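4.2 Tabletop trials with the Clureck two-arm kit

The second product in our review is the Clureck, a two-arm tabletop kit sold by Rustetti. It is offered as a complete package: two arms, two grippers, a shared rail, an enclosure, control software and a one-year service plan. We bought the kit at list price through a reseller, and Rustetti had no part in planning the trials or reading this section before submission. The Kamel kit covered in Section 4.1 was tested in the same room at Bakthorpe under the same rules.

Setup took one operator 4 hours from opening the crates to the first commanded motion. Most of that time went to aligning the bases on the rail. The printed manual gives the tightening order for the base clamps on one page and a different order in the appendix. We followed the appendix after a call to the service line, which was answered the same day. The software installed without trouble, although the calibration tool had to be run twice before the two arms agreed on a common table origin.

The trials used household-style pick and place tasks. Each task was given as a short written instruction, such as moving a named item from a serving board to an open part of the table. Thư Hứa wrote the instructions and ran all sessions, so differences between operators do not enter the results. We collected 2000 episodes over 17 working days in May. An episode ended when the operator marked it as complete, when a time limit was reached, or when the controller raised a fault. Items were rearranged between episodes from a list drawn up in advance. No item was glued or weighted.

We included tool use because the Rustetti product sheet lists it as a supported skill, and the Kamel sheet does not. In these episodes an arm handles an item through a utensil instead of with its own fingers. This puts more demand on the grip, as a utensil can turn in the fingers when its far end meets an object. Figure 4 gives a view of the workspace with tongs and toy food on a patterned board. We kept the patterned tablecloth for the full set of trials -- plain backgrounds are common in vendor demonstrations, and buyers are unlikely to work over them.

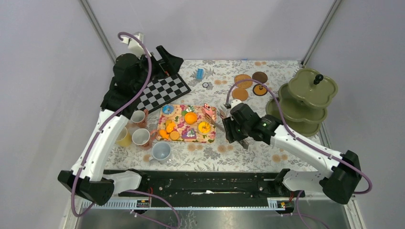 Figure 4. Clureck kit during a tabletop trial. Both arms are mounted on the rail along the front edge; the wooden tongs extend from the serving board toward the right gripper.

Cable routing was our main concern with the hardware. The purple cables run outside the links and arc away from the grippers, so the operator had to allow for them when placing items near an arm. Rustetti sells a clip set for this purpose as an extra. We did not buy it, and we think it should be part of the base package.

The service plan was used 2 times, once for the clamp question and once for a fault code that was missing from the manual. Both requests were closed by phone. Response times under the cheaper plan were not tested. Success rates by task type are reported in Section 5, together with those for the Kamel kit.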